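The Flower Arm

The first thing I ever got Pralla to do was go after the fake flowers, and I was so pleased with myself that I talked over everyone in the Florkstead workshop for a good ten minutes. 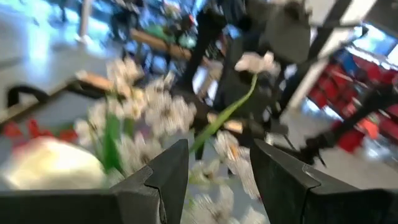

Macario Ibarra wanted to know why anybody would put 590 dollars into an arm before buying a decent power supply for it. Fair enough, I told him, but the power supply was going on the list. He wrote it on the list himself, in capitals, and underlined it.

So yes, I'd named the arm. You name things when you've had them in pieces on your kitchen floor since April. My sister called it Moriarty (it had pinched her, twice, during the wiring), but I stuck with Pralla, and I'd moved the whole business over to the workshop before she could paint a mustache on it.

The trouble that night was the wrist. Every time I sent the arm toward the white flowers it went in swinging, like somebody reaching for a coat in the dark, and the petals were just a smear on my laptop. I tried slower. Slower made it shudder! Peadar Geraghty came over with his tea and watched six tries without saying a word, then put one finger on the elbow joint and wiggled it.

"That screw's loose," he said.

It was, too. I'd spent two evenings rewriting code over a screw. I had 2,282 lines of the stuff by then, and I'm fairly sure half of it was there to fight that one wobble.

I tightened it, sat back down and picked out the tall one, the bloom that stuck up on its own long stem away from the others. Macario turned the radio off. The fingers went out, nice and steady this time, and closed on the stem, and up it came, and I had no idea what to tell it to do next, so it just held the thing out over the table.

Peadar looked at it for a bit. Then he reached over and took the flower.

"Thank you," he said to the arm, and went to rinse his cup.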